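Stop tuning the planner first
By Ngan-ling Tam
16th August
27 shares | 3 comments

Most failed grasps get logged as planning errors. I think the label is wrong. At Worcombe we replayed 600 of them, and the planner had usually solved the pose it was given. The pose was bad.
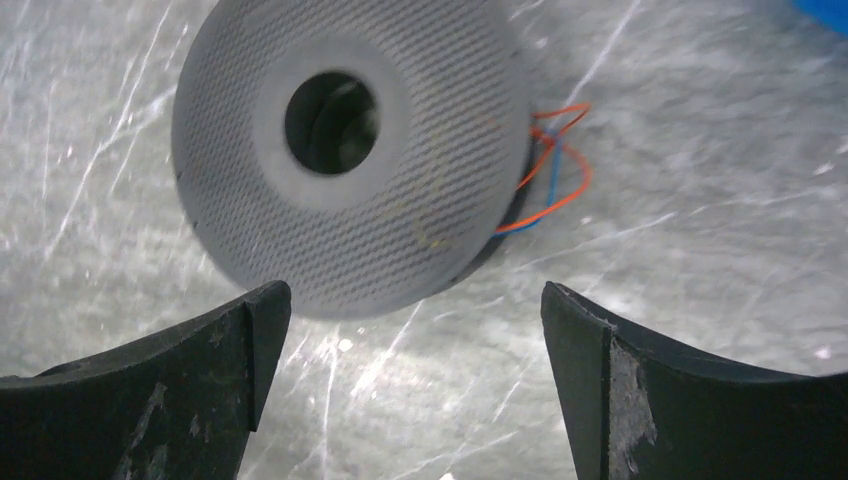
Wrist view: perforated disc, loose wires, scratched surface.

Fine mesh and bright scratches both produce edges. An estimator should report that doubt, and the planner should have to read it. Ours passes one pose and drops the covariance.

Comments (3)

Jendska: Which estimator?

Skinent: Covariance costs us 110 ms.

Ng: Worth it.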